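2025년 6월 24일

아침부터 끈적끈적했다. 눈 뜨자마자 창문부터 열었는데 바람은 안 들어오고 옆집 멸치 볶는 냄새만 들어왔다. 오늘은 빨래를 개야지, 개야지 하면서 커피를 두 잔이나 마셨다. 의자 위에 쌓아 둔 옷이 슬슬 의자 모양을 잃어가고 있었는데도 그랬다. 어제는 그 꼭대기에 가방까지 올려놨다가 새벽에 와르르 무너져서 얼마나 놀랐는지!

열 시쯤 로셸한테서 전화가 왔다. 애쉬비로 이사 간 뒤로 아침마다 할 말이 많다. 새 집 수납장이 생각보다 얕아서 이불이 안 들어간단다. 이불장 깊이도 안 재 보고 계약했냐고 했더니 언니는 재 봤냐고 되묻는다. 안 재 봤다. 그래서 할 말이 없어졌다. 한참 웃다가, 나 지금 빨래 개야 된다고, 진짜로 개야 된다고 하고 끊었다.

일단 옷더미를 침대로 다 옮겼다. 거실 바닥에서 개면 무릎이 아프고, 식탁에서 개면 꼭 김치 국물 자국을 하나 찾아내게 된다. 침대가 제일 만만하다. 폴 프랭크 원숭이 이불을 대충 펴 놓고 그 위에 풀썩 쏟았다. 이 이불 참 오래도 쓴다. 빨간 바탕에 흰 물방울, 흰 바탕에 빨간 물방울, 거기에 헬로키티까지 있어서 처음 깔았을 때는 눈이 다 어지러웠는데 이제는 이게 없으면 방이 허전하다. 노엘린이 놀러 왔을 때 "이 나이에 이걸 덮어?" 하길래 덮는다고 했다. 그래 놓고 자기가 그 위에서 낮잠을 두 시간이나 잤다. 원숭이 입이 저렇게 큰데 꿈에 안 나오더냐고 물어봤더니 잘만 잤단다.

아무튼 이불이 알록달록해서 좋은 점이 하나 있긴 하다. 검은 옷을 올려놓으면 먼지가 있는지 없는지, 소매가 뒤집혔는지 아닌지 한눈에 들어온다. 예전에 쓰던 남색 이불 위에서는 검은 바지를 개다가 다리 한 짝을 못 찾아서 더듬거린 적도 있다. (불을 켜면 될 일이었는데 전기요금이 아까웠다.)

내 옷은 왜 이렇게 다 검은색일까. 살 때는 분명히 다르다고 생각했다. 이건 좀 빳빳하고 저건 좀 흐늘흐늘하고, 이건 회사 갈 때 입고 저건 장 보러 갈 때 입고. 그런데 한꺼번에 쌓아 놓으니까 그냥 검은 덩어리다. 아스나케치가 작년 생일에 노란 블라우스를 사 준 것도 그래서일 텐데, 그건 아까워서 못 입고 옷장 안쪽에 걸어만 두고 있다. 다음 달에 만날 때는 꼭 입고 나가야지.

긴 옷 개는 건 아직도 영 서툴다. 엄마는 허공에서 탁탁 털고 착착 접으면 끝이었는데 나는 꼭 한쪽이 길게 나온다. 그래서 요즘은 위쪽을 잡고 쭉 들어 올려서 제 무게로 늘어지게 두었다가, 그대로 이불 위에 길게 눕히고, 손바닥으로 위에서 아래로 쓸어 준다. 그다음에 반으로 접고 또 반. 이렇게 하면 구김이 좀 덜하다. 느려 터졌지만 다림질보다는 낫다. 나는 다림질이 세상에서 제일 싫다. 지난 1월에 다리미가 고장 났을 때 속으로 좀 기뻤을 정도다.

중간에 벌써 더워서 벽에 달린 선풍기 생각이 났다. 흰색이랑 청록색 날개 달린 거. 예쁘긴 한데 빨래 갤 때 틀면 양말이 날아다닌다. 양말 먼저 다 짝 맞춰 놓고 틀면 되잖아 싶겠지만 양말은 늘 맨 밑에 있다. 결국 오늘도 짝 없는 양말 한 짝이 남았고, 그건 또 서랍 구석에 넣어 뒀다. 언젠가는 나오겠지. 안 나오면 창틀 닦는 데 쓸 거다.

점심은 국수를 먹었다. 오이를 채 썰어 넣으려고 나가서 오이를 샀는데 2000원이 넘었다. 오이가! 500원만 깎아 달라고 해 볼까 하다가 딕비 아저씨가 계산대 뒤에서 너무 반갑게 인사하시는 바람에 그냥 다 드렸다. 아저씨는 요즘 허리가 안 좋으시다더니 오늘은 상자도 번쩍번쩍 드시더라. 오는 길에 섬유유연제도 살까 했는데 집에 반쯤 남은 게 있어서 참았다. 렌데레오 건데 향이 세서 조금만 넣어도 복도까지 냄새가 난다. 이거 다 쓰면 향 없는 걸로 바꿔야지.

오후에는 옷장 쪽을 손봤다. 맨 위 칸은 겨울 옷, 그 밑은 수건, 그 밑은 잘 안 입는데 못 버리는 옷. 못 버리는 옷 칸이 제일 꽉 차 있다. 냔이 전에 그랬다. 일 년 안 입었으면 보내 주라고. 그러는 본인은 고등학교 체육복을 아직도 잠옷으로 입는다. 나도 할 말은 있는 것이다. 그래도 오늘은 큰맘 먹고 네 벌을 따로 빼 놨다. 목이 늘어난 티셔츠는 걸레로 쓰고, 나머지는 수거함에 넣을 참이다. 지금은 현관에 봉투째 놓여 있다. 내일도 현관에 있을지 모른다.

천장도 한참 봤다. 침대에 벌렁 누워서 쉬었다는 뜻이다. 크림색에 하얀 점이 총총 박힌 천장인데 누워서 보면 은근히 밤하늘 같다. 읽던 소설책이 옆에 있길래 집어 들었다가 또 그 자리에서 졸았다. 492쪽짜리인데 한 달째 앞부분이다. 주인공이 아직 기차도 안 탔다.

일어나 보니 볼에 이불 주름 자국이 나 있었고, 아직 안 갠 옷도 그대로 있었다. 저녁 먹고 나머지를 개면서 라디오를 들었다. 옛날 노래가 나와서 따라 부르다가 바지 하나를 세로로 두 번 접어 버려서 다시 폈다. 이불은 이번 주 안에 빨아야 할 것 같다. 비만 안 오면.

오늘 침대 위 사진들.

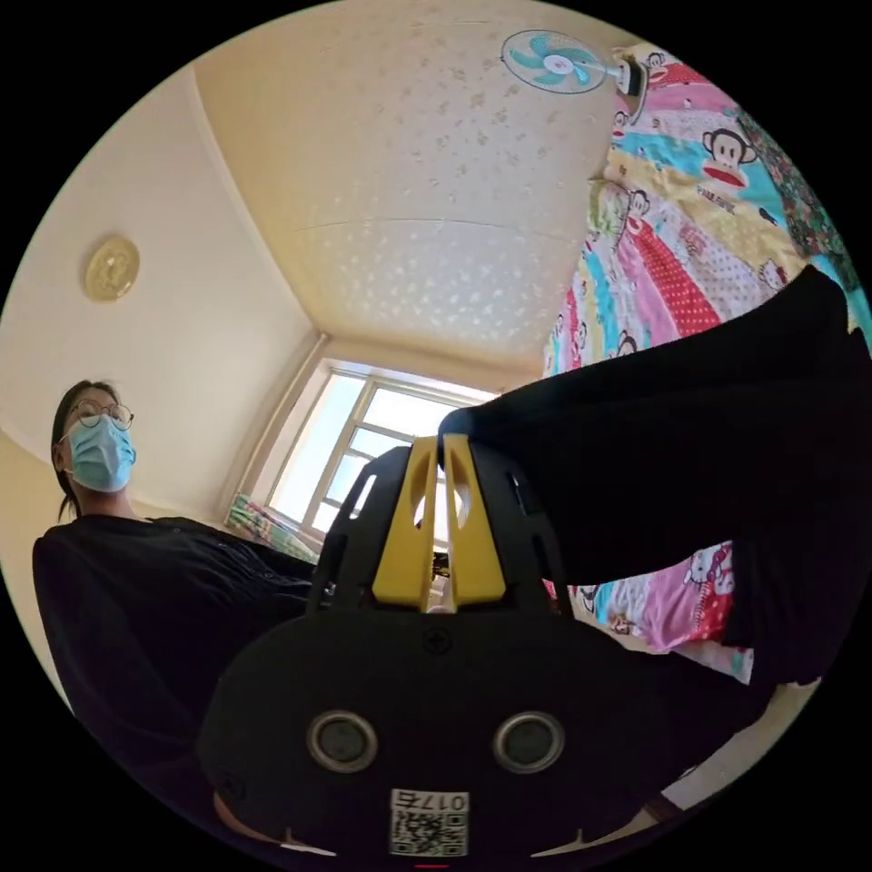
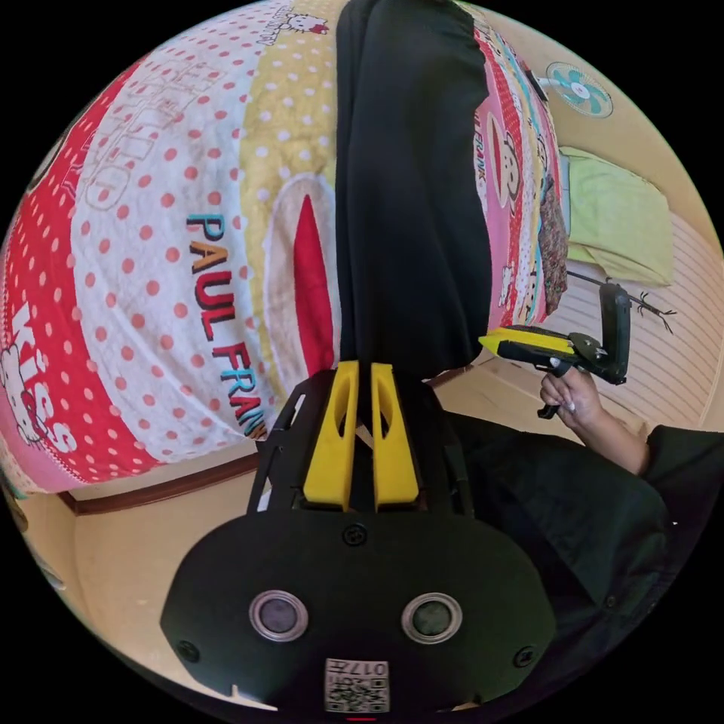
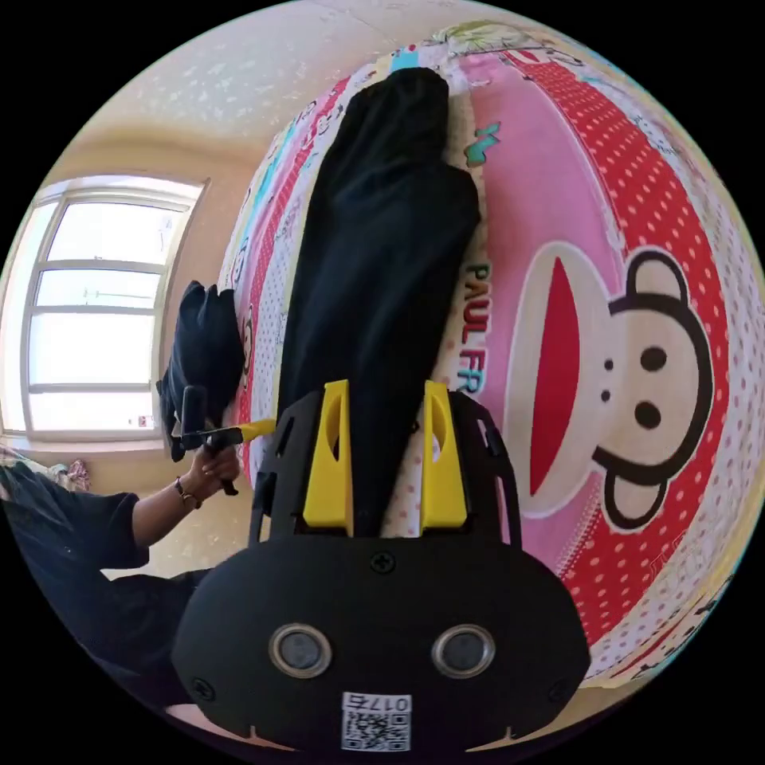 검은 옷은 어떻게 빨아야 색이 덜 빠질까?

뒤집어서 찬물에 약하게 돌리고, 그늘에 말린다. 세제는 적게 넣고 수건이랑은 따로 빤다.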